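Search this site Search Go

Hematology for second years, session four: iron, and where it all goes
January 24, 2024

Okay, last time we did red cell production in general, and I promised you that iron would get its own session. I love iron. I know some of you sat through the biochemistry version in September and came away with a page of arrows and no idea what any of them were for, so I'm going to start from the patient end and work backward.

Start with the body's budget. You lose a tiny amount of iron every day, mostly in cells you shed from the gut and skin, and you absorb a tiny amount to replace it. That's pretty much the whole trade with the outside world. Everything else is recycling! Old red cells get eaten by macrophages in the spleen and liver, the iron gets pulled out of the heme, and it goes back into the blood to be used again by the marrow. There is no proper exit route. You can't pee out extra iron in any useful amount, and the liver won't dump it for you. So the body has to control the whole thing at the door, meaning absorption in the duodenum. Please write that down, as half the questions you send me after this session come back to it.

Now the proteins. Transferrin is the one that carries iron in the blood. Ferritin is the one that stores it inside cells (a little leaks into the blood, and that's the bit we measure). Ferroportin is the only door that lets iron out of a cell and into the plasma. It sits on the gut cells and on the macrophages, and on liver cells too. And hepcidin, made in the liver, is the hormone that shuts that door. High hepcidin, ferroportin gets pulled inside and broken down, iron stays stuck in the cells. Low hepcidin, door open, iron flows. I really want you to get comfortable with this one before we go on – say it out loud to somebody at home if you have to.

What pushes hepcidin up? Plenty of iron on board, and inflammation (mainly through interleukin-6). What pushes it down? Iron deficiency, low oxygen, and a marrow that's working hard to make red cells. If you learn those two short lists you can work out most of the rest during the exam without memorizing anything else. 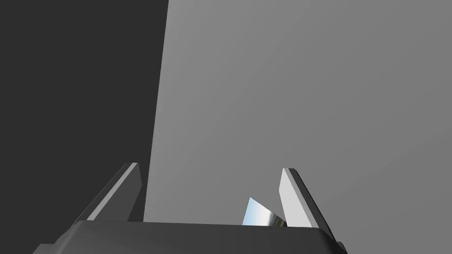 Two-fingered gripper, computer render.

Right, iron deficiency. It happens in an order, and the order matters when you read the labs. Stores go first, so ferritin drops while the hemoglobin is still perfectly fine. Then the transferrin saturation falls, and the marrow starts to feel the pinch. Only after that do you see anemia, and the small pale cells come along as the old normal ones get replaced. A person can feel tired and foggy well before the hemoglobin moves, so a normal blood count doesn't rule out iron deficiency. I'd underline that.

Let's do the Hollska case from your reading packet. The patient is 40, comes in worn out, craving ice, and has had heavy periods for years. Hemoglobin is low, MCV is low, ferritin is very low, and the platelet count is 494. People always ask me about the platelets! Mildly raised platelets are common in iron deficiency, and they usually settle once the iron is replaced. You keep an eye on them, and if they're still up when the iron is fixed, you think again.

Then compare the Grevel case, which looks similar on the first line and then goes somewhere else. Long-standing rheumatoid arthritis, mild anemia, low serum iron, and a ferritin of 500. Serum iron is low in both patients, which is why I keep telling you that serum iron alone is close to useless. In Grevel there's plenty of iron in the body but it's locked up in macrophages, thanks to hepcidin. We call it anemia of inflammation (your older textbook says anemia of chronic disease, same thing). Transferrin, or the total iron binding capacity if that's what your lab reports, tends to be high in iron deficiency and low or normal in inflammation.

The nasty one is when a patient has both. Ferritin goes up with inflammation all by itself, so somebody with an infection or active arthritis can have a ferritin that looks respectable and still be short of iron. Look at the transferrin saturation, look at the CRP, and look at the person in front of you. The soluble transferrin receptor can help if your lab runs it.

A quick word on treatment. Oral iron is fine for most people, and there's good evidence that taking it on alternate days works nicely, as each dose bumps hepcidin up for a day or so and blocks part of the next one. Stomach upset is the main reason people quit, so ask about it kindly. Tea and coffee close to the dose cut absorption. A dose of intravenous iron, say 200 mg of iron sucrose, skips the gut completely – handy in bowel disease or when tablets have failed. And always, always look for the cause. In an older adult with new iron deficiency you're thinking about bleeding from the gut until you've looked.

For next week, please read the Flemholm chapter on B12 and folate, and do the Hung worksheet up to the end of the blood film questions. Skip the last page of it, there's a mix-up in the reference ranges and I haven't had a chance to fix it yet. Bring your hepcidin diagrams too, even the messy ones, and we'll go over them before we start.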